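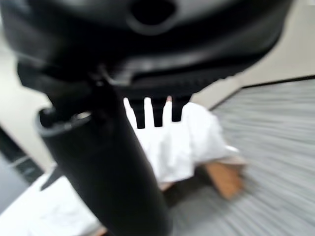
Small habits for a new language

Home | Posts | About me | Contact

10 March 2023

When I moved to Allstead I had 98 words of English in a notebook and believed this was a good start. My neighbor Zuweira Akpalu was kind, but she spoke fast, and I understood only "hello" and "trash day."

I tried the evening course first. The teacher was patient, but we were 12 students and each of us spoke very little. So I began to make small habits at home. Every morning I read one page of the local paper aloud, also the ads. I did not stop for unknown words – I marked them with a pencil and looked them up at lunch.

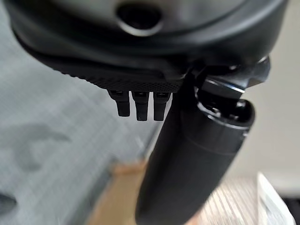 Black housing, up close.

The second habit is the radio. I listen for 45 minutes while I cook, and afterward I tell my sister Oksana on the phone what I heard. She knows even less English than I do, so I must explain it well in our own language. Sometimes I discover that I understood the opposite.

My biggest problem is still the small words. "Put up," "put off," "put up with" – I mixed these for two years. In July I told my dentist that I could not put her up anymore, when I wanted to put off the visit.
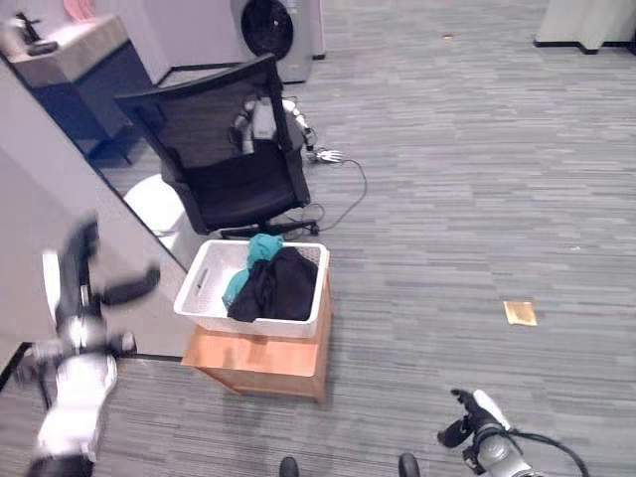
She laughed and wrote the right sentence on the back of my appointment card. I keep it in my wallet. Now I collect such sentences whole, with the person who said them, and I remember them much better than lists.

Next month I will try a book without pictures.

Recent posts
My first library card
How to ask for a quieter table
Letters from Vira Tkachenko
The bus to Drovau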